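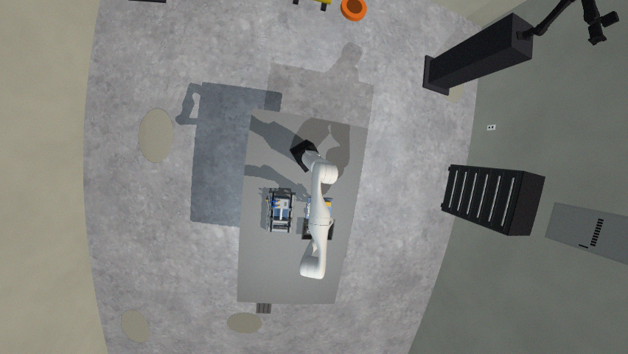

Home Office Wiring Tips: What to Skip

Search tips Go

I get pitched a lot of gear for the home office, and most of it fixes trouble you don't have. A few notes before you spend anything.

Cable "upgrades." If your internet plan tops out at 400 megabits, a pricier patch cord won't speed it up. Check for a bent clip or a kinked jacket first. A new cord of the plain sort will do.

Mesh kits. The Tendport box promises coverage for 3000 square feet. Through plaster and a brick chimney? I doubt it. Try moving the router you own out of the closet and onto a shelf, then test again in the back bedroom.

Surge strips. The word "surge" on the package proves little. Look for a joule rating, and never plug one strip into another.

Label makers. Masking tape and a marker. Label both ends.

Cable sleeves. Nice until you need to swap one cord out of six. Hook-and-loop ties come off in a second. Don't cinch them hard.

Paid setup visits. Rhodri Gough wrote in to say he was quoted $190 to hang one wall jack. Ask what the price covers, and get it in writing.

Recent tips
Is a Battery Backup Worth It?
Drilling Through Baseboard Without Regret
Old Phone Jacks: Leave Them or Pull Them

This site uses cookies. Accept | Settings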